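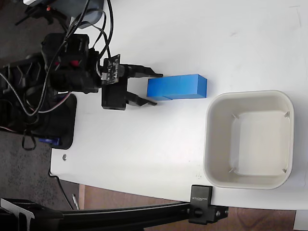

Home Articles Toys & Games Blocks Search

2 min read

Block bar

A block bar is a row of cubes joined end to end so you can pick up and put away the whole thing as one piece. I learned the name from my friend Musa Mohammed, who calls everything longer than one cube a bar (even the L-shaped ones, and we've argued about it!).

Shape and color

The bars I like best are plain blue, three cubes long, with seams you can just make out where one cube meets the next. Two-cube bars are handy too, and in a set of 40 you'll want plenty of both. 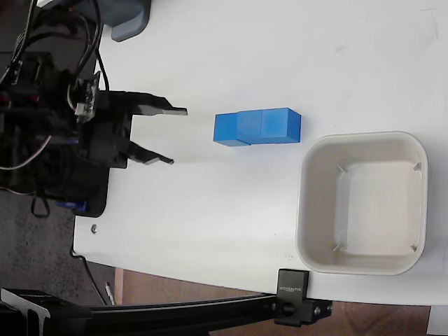 Length matters when you get to storage. A square bin with rounded corners is my favorite, though a long bar may have to go in on the diagonal, so measure across the corners before you buy 200 of anything.

Surface

Printed blocks often have fine ridges from the layers, and I love how they feel – a bit like corduroy. Some people sand them off. I did that to 25 cubes one October and missed the ridges right away.
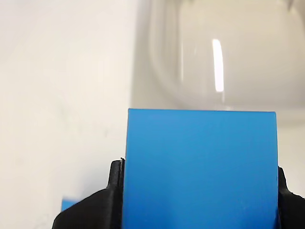
Putting away

Longest bars first, flat on the floor of the bin, then single cubes in whatever gaps are left.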